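Two-arm drawer robot: notes from the Mumley shared shop
By Rosalie Stöckli

Work in simulation before you bolt anything down. Set the cabinet against the wall and keep the drawer within reach of both arms.
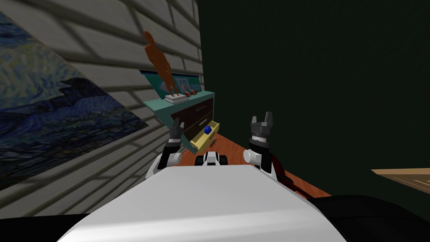
How far should a drawer open for the gripper?
Far enough that the fingers clear the front edge. Start at 7 inches and adjust.

Close the fingers slowly and keep the wrist straight. Run the same pull 37 times before you change a setting, and write down each miss. Save a copy of the arm settings at the end of the evening.
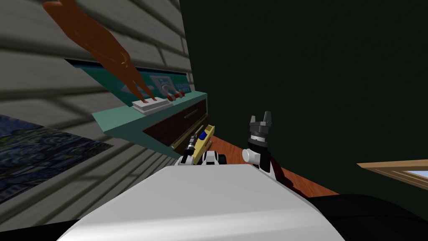
Right gripper pointing up, fingers apart.

Cables need slack at the elbow. Tie them in 2 places and swing the arm through its full range by hand, power off.

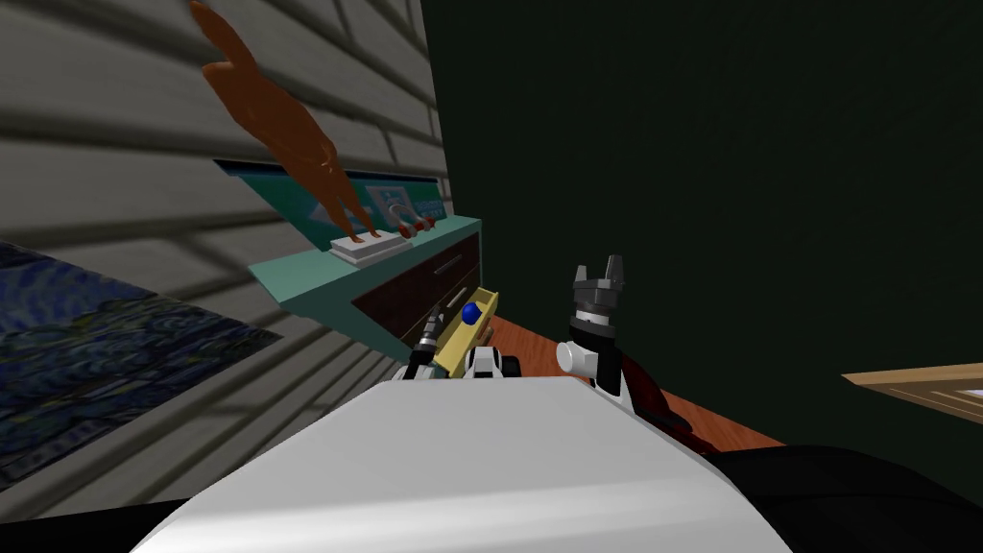
Once the ties hold, run the arms at 60 percent speed for a full session. Check the wrist screws afterward and tighten any that moved. The Hovland driver in the top tray fits them.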